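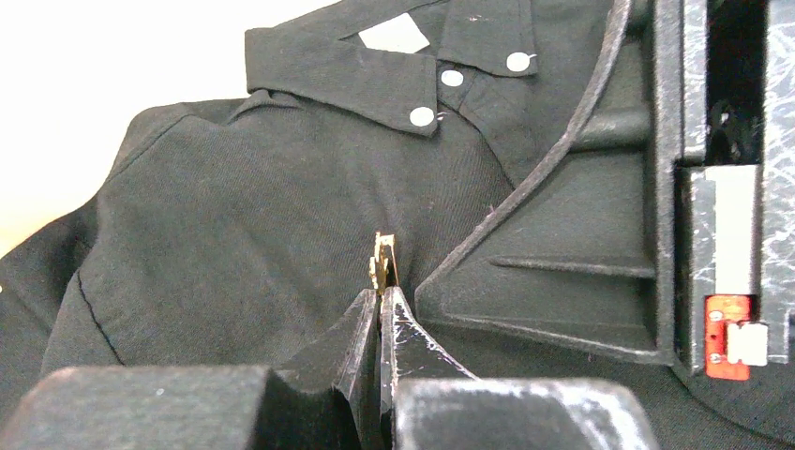
Brinon says 4,000 tries will teach a machine to handle shirts. Some of the people doing the tries have doubts

By Amber Sowerby

Brinon, the garment services firm that finishes and repairs staff uniforms, says it will have a robot handling dark dress shirts by the end of its contract year. To get there it is paying four people to steer a gripper through the same small job again and again, until the company's learning system has 4,000 recorded examples to study.

The system is called Dagdag. Brinon describes it in a two-page statement as "a foundation for fabric work of every kind." What the company was willing to show a visitor was a good deal narrower: black shirts, a leaf in gold or yellow, and a pair of black fingers trying to close on something thin without dragging half the shirt along with it.

The idea behind the project is simple enough. A worker guides the gripper by hand controls while cameras near the wrist record the view and the system stores every movement that goes with it. Each run is called an episode. Collect enough episodes, the thinking goes, and the software begins to predict what a person would do next. Then the person can let go of the controls.

How many is enough is where the story gets thin. Brinon's figure of 4,000 appears in its statement, in its pitch to customers and on a sheet taped up inside the workroom door. Asked where it came from, operations manager Mervyn Mapplebeck said it was "a working number" and that the team would know more once it got there.

"If we get to 4,000 and it's no good, we collect some more," he said. "That isn't a scandal. That's the method."

It may be the method, but it is an odd basis for a delivery date. Greltska, the hotel supplier that sends Brinon most of its dark shirts, has been told to expect lower per-shirt prices once the machine is running. A Greltska spokeswoman confirmed that talks had taken place and declined to say whether any price had been put in writing.

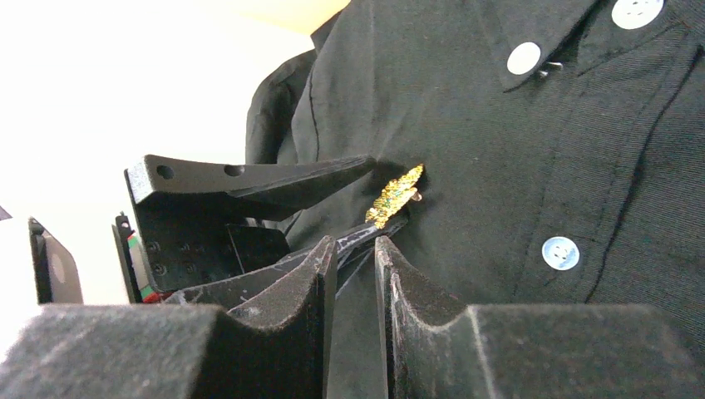

Gripper fingers, a dark button-down shirt and a piece of crumpled gold foil during collection work at Brinon.

Phyllis Tapley has worked on uniforms for most of her adult life and now spends her shifts at the controls. She was asked to join the project because she is quick with a needle, and she is still not sure what one has to do with the other.

"With my hands I feel the cloth," Tapley said. "With this I'm looking at it and hoping. So what it's learning from me is how I do it when I can't feel anything."

It is a fair objection, and Brinon doesn't have much of an answer to it. The gripper has no sense of touch that the company would describe. An operator decides when a fold has been caught by watching it, and dark cloth is hard to watch. Creases disappear into it. Seams show up or vanish depending on where the light is. Gold and yellow bits stand out very well, and so do pale buttons, and one of the open questions is whether Dagdag is learning about shirts at all or is learning to head for whatever is brightest.

Rhodri Prydderch, who writes the software, didn't dismiss that. He said a test was planned using dark trim on dark cloth and that he expected the results to be "humbling at first." The test has no date yet. It is also missing from the statement sent to customers.

There is the matter of the discards, too. Almost 1,000 episodes have been thrown out so far, according to a tally Prydderch read from his screen. Some were dropped for ordinary reasons, such as a recording that stopped early. Others were dropped because the operator fumbled, backed off and went in a second time. Prydderch would like to keep more of those, on the grounds that a machine ought to see how a mistake gets fixed. Mapplebeck would like clean runs, which look better when customers come through.

For the moment clean runs are winning. Tapley said that if she misses a pinch she is supposed to stop, reset the shirt and start over.

"Then it's never going to see anybody miss," she said. "I miss all the time. Everybody does."
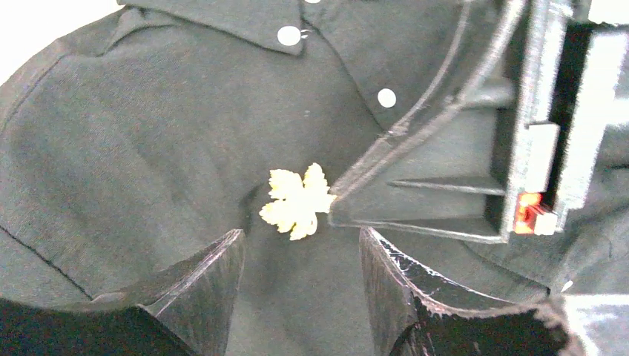
The target for each operator is 50 good episodes a shift. Whether that is a lot depends on whom you ask. Mapplebeck called it comfortable. Tapley said it could be done on a morning when the shirts lie right and nothing needs restarting, and that by four in the afternoon her wrists tell her otherwise. Both of them agreed that the figure was set before anyone had spent a full shift in the chair.

A quota does something to the work. People being measured on finished runs will find the arrangement that finishes fastest, and several of the episodes Prydderch played back had a family resemblance: collar pointing much the same way, the approach made from much the same side. He has since asked the operators to turn the shirts between runs and to leave a wrinkle where they find one. He can't be sure they do it, and with 50 to get through he said he wouldn't much blame them.

Sameness is the old trouble with this sort of collection. A system shown one corner of one room may do very well in that corner and badly everywhere else. Brinon's shirts are all dark. Its episodes have all been gathered in the same workroom. The statement's promise of "fabric work of every kind" would cover towels, aprons, heavy coats and anything with a zipper, and Dagdag has been shown none of them.

Mapplebeck said the wording was written by an outside agency and that he would look at it again.

Lorraine Stockdale, who represents the finishing staff, said her members had been asked to put their skill into a machine without being told what happens when it has been put there. The four operators get their normal hourly rate. They were not offered anything for the recordings, and the form they signed gives Brinon the right to use them in any later product, or to sell them.

"Read it slowly and it says they own how you move," Stockdale said. "I'd want more than the normal rate for that."

Brinon said no jobs would be cut "as a direct result" of Dagdag. It didn't respond to a follow-up question about indirect results.

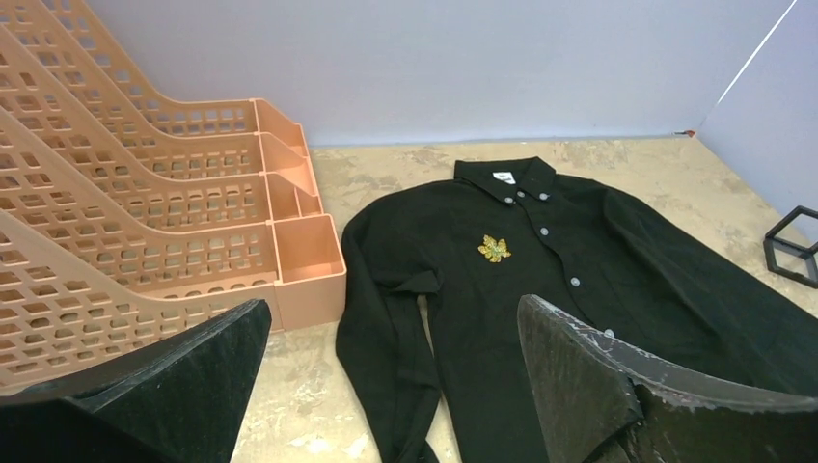 DULALWOOD, October -- The workroom is at the back of Brinon's building here, past the pressing floor, and it is quieter than the rest of the place. A shirt goes down on the table, collar toward the wall. The operator smooths one sleeve in, sits, and takes the controls. The fingers come forward, open, wait a little, and close.

On the afternoon I visited, I was shown the system running by itself as well as the collection work. Prydderch warned me that the version loaded that day had been trained on only part of the set. On its first attempt it came down beside the leaf and closed on cloth. On its second it caught an edge and let it slip. The third went well, and Mapplebeck, who had come in for that one, said it was typical of what customers would see.

I asked for a fourth try with the shirt turned sideways. Prydderch turned it. The gripper went to where the leaf had been the time before, hovered, and stayed there until he stopped the run.

Nothing about that is shameful in a half-trained system, and Prydderch seemed more interested than upset. He wrote something down and said he would want a lot more sideways shirts. Tapley, from the next chair, asked whether those would count toward the 50.

The company keeps no public record of how often Dagdag succeeds when nobody is steering. I asked for one and was told the numbers were still moving. I asked for the numbers as they stood and was told they might mislead people. Customers touring the workroom have been given a success rate out loud, according to two people who were present, though they remembered different figures and neither could say what it was a rate of.

That last part matters more than the count of episodes does. A gripper that picks up one leaf from one shirt, laid flat and facing the right way by a person, has saved that person very little. She is still there laying out the shirt. Brinon's own costings, which Mapplebeck described but would not hand over, assume that the laying out will be automated as well. There is no collection under way for that job, and no one has been assigned to start one.

Stockdale has asked for a meeting before the 4,000 mark is reached. She wants an agreement on who may use the recordings, and a written promise that operators can see their own episodes. Mapplebeck said he was open to the second request and would have to take advice on the first.

Greltska is expected to send people to see the system once the full set has been collected. Prydderch said he would like them to bring their own shirts, in any color they please. Mapplebeck said the details of the visit had not been settled.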